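El brazo que aprendió a ordenar la cocina

El taller de manipulación de Triltthorpe trabaja con un presupuesto corto y una regla de admisión sencilla: quien entra tiene que haber leído antes el manual de seguridad y el cuaderno del curso anterior. El segundo documento es el más largo. Contiene registros de calibración, esquemas de cableado corregidos a mano y una relación de fallos por tipo de objeto que Réka Hegyi, responsable del grupo, obliga a actualizar al cierre de cada sesión.

El proyecto de este curso se llama Derkness y consiste en un brazo de sobremesa con pinza de dos dedos, destinado a tareas de encimera: mover un plato, apartar una cesta, trasladar una verdura de un recipiente a otro. La prueba puntuable se celebra en Grandton el sábado 25 de mayo, y el reglamento concede a cada equipo ocho minutos para completar la secuencia. No se permite la teleoperación durante la prueba, aunque sí para reunir las demostraciones con las que se entrena el controlador.

El equipo lo forman cuatro estudiantes. Amrit Sawatzky se ocupa del control de par y Mariann Takács del conjunto de datos. Mariann Szabó diseña las piezas de sujeción y Subbarao Lobo mantiene el software de captura. La coincidencia de nombres se resolvió en el repositorio con las iniciales del apellido, convención que ha pasado también a las etiquetas de las herramientas.

La primera dificultad fue geométrica. Con la cámara montada en la muñeca, el propio dedo de la pinza ocupa una parte considerable del campo visual y tapa la zona de contacto en el momento en que más interesa verla. Se ensayaron dos soluciones. La primera desplazaba el soporte hacia un lado, lo que despejaba el objeto pero alteraba la calibración cada vez que la muñeca giraba cerca del límite. La segunda, que es la que se mantiene, deja la cámara en su sitio y acepta la oclusión: el dedo aparece siempre en la misma región de la imagen y el modelo aprende a tomarlo como referencia de posición.

La segunda dificultad fue el fondo. Durante febrero las demostraciones se grabaron sobre un tablero liso, y el controlador respondía bien mientras nada cambiara. Al pasar a una encimera veteada, con paredes moteadas y paneles de dibujo marcado, la detección de bordes perdió fiabilidad. Takács descartó el filtrado previo de la imagen y optó por repetir la recogida de datos en un entorno de cocina con objetos corrientes, variando su colocación entre una toma y la siguiente. El trabajo es lento. Cada demostración se revisa completa y se elimina si el operador duda, corrige la trayectoria o suelta el objeto antes de tiempo.

Los objetos blandos o irregulares siguen siendo los peores. Una col china no ofrece un plano de agarre definido: las pencas resisten la presión y las hojas ceden, de modo que la misma consigna de fuerza produce resultados distintos según el punto de contacto. Sawatzky ha introducido un cierre en dos etapas, con una aproximación a velocidad reducida y un apriete posterior limitado por corriente. El ajuste fino de ese límite figura como pendiente en el cuaderno.

La cesta perforada plantea otro problema, porque los orificios confunden la estimación de profundidad. Lobo propone tomar como agarre válido únicamente el borde superior. Szabó prefiere modificar la punta del dedo y ha preparado un juego de fundas de la serie Vass, de mayor rozamiento, que se montarán en cuanto termine la tanda actual de grabaciones. Hegyi ha pedido que ambas opciones se midan por separado y con la misma disposición de objetos, y ha reservado la última sesión antes del viaje a Grandton para comprobar el cableado y embalar el brazo.
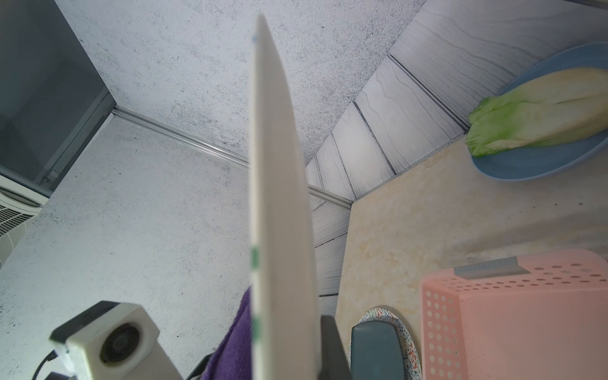
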